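Tinned tuna

Tinned tuna (in North America, canned tuna) is cooked tuna sealed in a metal can with oil, water, brine or a sauce. It keeps for years in a cupboard, can be eaten straight from the tin, and has found its way into an astonishing range of dishes, from the grandest salade niçoise to the humblest jacket potato. This article deals mainly with the tin itself: its shape, its label, and the pleasures of stacking it.

Types

Two broad kinds are sold in most English-speaking countries. White tuna is albacore, pale and firm. Light tuna is usually skipjack, sometimes yellowfin, and has a darker flesh and a fuller taste. Both come as solid pieces, chunks or flakes, and the choice matters a good deal to the cook. Flakes vanish happily into mayonnaise, while a solid piece deserves to be left whole and laid on top of something.

The label

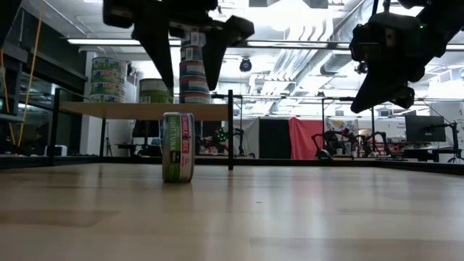
Tuna labels are a small art form, and a delightful one. The space is a shallow strip that has to wrap right round the tin, so designers rely on strong colour and a very few words. Green and blue are old favourites with several packers, perhaps for their hint of the sea. On the Bumble Bee tin standing by itself on the table, the words "LIGHT TUNA" run vertically in white on green, with the brand name on a pink and white band, so the whole thing reads best with the tin laid on its side. The stacks behind it mix green, white and blue, and one tall pile has red stripes as well.

Collectors prize labels of this sort. Itsuki Furukawa's catalogue, finished in January 2020, lists 637 of them, grouped by background colour instead of by maker. It is a wonderful thing to browse, and it gives generous space to short-lived labels such as Relska and Grilix, both of which changed their main colour within 2 years of appearing.

The tin and its lid

The usual tuna tin is a squat cylinder, wider than it is tall. Older tins needed an opener. Many modern ones have a ring pull fixed to the lid, which is scored near the rim so that it peels away in one piece. Ridges pressed into the metal add stiffness.

Stacking

Few foods stack as well as tinned tuna! The low shape gives a steady pile, and on many tins the base is made slightly narrower so that it nests inside the rim of the one beneath. Ueda, a stacking game for two players, uses 40 tins and is won by whoever places the last one without a fall. The longer Prorkgate version uses 100 and can take up a whole evening.

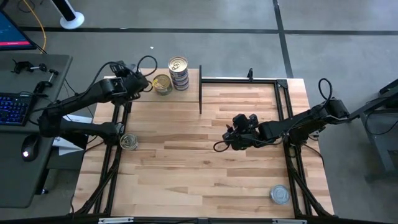 Tuna tins on a butcher-block table, some stacked at the far edge and others lying separately.

Players of either game prefer a hard, level surface. A wooden worktop is ideal, as a tablecloth tends to ruck up under the bottom tin. Mixed brands are allowed, although slight differences in the rim make for a livelier game.

Storage

Unopened tins should be kept somewhere cool and dry. Dented, rusty or bulging ones are best thrown away. Once opened, any leftover fish should be moved to a covered dish, put in the fridge and eaten within a day or so.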